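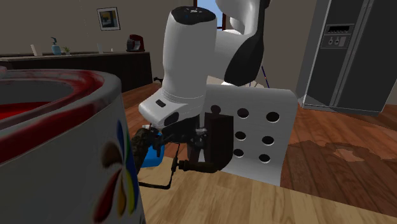 Refinishing a kitchen table, oil or poly?

tinislane
Posted in Furniture & Finishes

So I picked up a solid wood table at an estate sale in Lavport for 40 bucks and I've finally got the old varnish off. Took me 11 evenings and I never want to see a scraper again. Now I'm stuck on the finish. We eat at it, my kids do homework at it, and my husband puts hot coffee down wherever he feels like. Oil or polyurethane? I've got half a can of satin poly left over from the stairs.

bleddyn_craddock
Poly, no question. Three thin coats, light sanding between them, done. I did ours in November two years back and it still wipes clean with a damp rag. Oil looks great for a month and then you get rings all over.

Gastness Gal
Gotta disagree with Bleddyn, sorry! My table's been oiled since my oldest was in diapers and yeah it has rings, but I can rub them out in ten minutes with a little more oil. When poly gets a deep scratch you're stuck sanding the whole top again (ask me about my desk, ugh).

bleddyn_craddock
Ten minutes how often though? I don't want a table with a maintenance schedule.

Gastness Gal
Maybe 2 times a year? You probably spend longer than that cleaning your grill.

C. Ruddock
What grit did you stop at? If you went past 200 or so, the oil won't soak in very well. Also check the age of that leftover can. Old poly can stay tacky forever and then you're back to scraping.

tinislane
Stopped at 180. The can is... old. There's a skin on it you could walk across.

C. Ruddock
Toss it. Buy fresh, whichever way you go. And test on the underside first, because you can't tell how dark oil will turn some woods until it's on there.

tinislane
OK tried both underneath last night, with a new can from Prydderch Hardware. The oil side came out way warmer and I kind of love it?? Husband has been told about coasters.

bleddyn_craddock
See you back here in a year with the rings.

Gastness Gal
Yay!! Wipe off all the extra after 15 minutes or it gets gummy, and lay the rags out flat outside to dry, don't ball them up. They can catch fire.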